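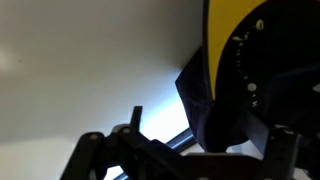 Notes on Laundry, Walls and a Small Utility Room

This entry concerns the room in which the household laundry is sorted, folded and stored. Readers of this blog will recall that the room was repainted in December, and several have written to ask how the arrangement has held up. The account is given in the order in which the work is normally carried out.

The walls

The walls were previously a mid-green. They are now off-white, in a paint from Mustier, applied in 2 coats. The color changes noticeably with the light. In one place it reads as a warm cream, and a short distance along the same surface it becomes a cooler, grayer white. The paint card gave no indication of this. It was a source of some concern in the first week and has since become one of the features of the room I value most.

Small marks show more readily than they did on the green. A speck that would formerly have gone unremarked now attracts attention from the doorway. A damp cloth with a drop of dish soap removes most of them. Scouring pads should be avoided on this finish, as they leave a shine that cannot be painted out without redoing the full wall.

Dark items and light items

Sorting is done by color first and by weight second. Navy blue and black are kept together. The division is simple to maintain during the day, when dark fabric stands out clearly against a pale wall. It is considerably harder in the evening, when navy and black become difficult to tell apart under the ceiling fixture. Evening sorting has therefore been discontinued in this household.

Navy cloth requires particular care in two respects. It collects lint from towels, and it fades along the folds if it is left bunched for long periods. Items awaiting folding are draped loosely and are not pressed down into a pile. Dark pieces are turned inside out before washing, in cool water, on the short cycle. The detergent currently in use is Fuver, in the unscented version. It has given no trouble, although the cap is poorly designed and drips down the side of the bottle.

Items that are not laundry

Any room with a free surface will accumulate objects that belong elsewhere, and this room is no exception. Black things with yellow trim or lettering are at least easy to find again. Plain black things are not, particularly when they have come to rest near dark clothing. The rule adopted is that anything hard is taken out of the fabric before folding begins. Pockets are checked at the same time. Coins, pens and paper tissues account for nearly all of what is found there, the last of these being by far the most destructive.

Objects with no obvious home are placed in a holding box purchased from Emby. The box may be used for 48 hours. After that period its contents are either returned to the correct room or discarded. Compliance has been imperfect. At the time of writing the box contains a shoelace, a dried-out marker and a key that fits no lock in the building.

Folding

Shirts are folded in thirds lengthwise and then in half. Trousers are folded along the seam. Sweaters are never hung, and the heavier ones are stored flat on the lower shelf. The shelving is the Ghorbani wall system, which carries the load well but was supplied with screws too short for the plaster. Longer ones were obtained separately.

Sheets remain an unresolved matter. The fitted sheet has been attempted by every published method known to this author, and the results do not stack. Fitted sheets are presently rolled and placed inside the matching pillowcase.

Remaining work

The baseboards have not yet been painted to match the walls. A second light is also under consideration, to be mounted lower than the present one so that the dark colors may be told apart after sunset. Recommendations from readers with similar rooms are welcome and may be submitted through the contact page. Measurements of the shelving will be added to this entry once the lower brackets have been adjusted.

This site uses cookies to remember your preferences. By continuing to browse, you accept their use. Accept | Manage settings

Contact | Copyright, all rights reserved | Back to top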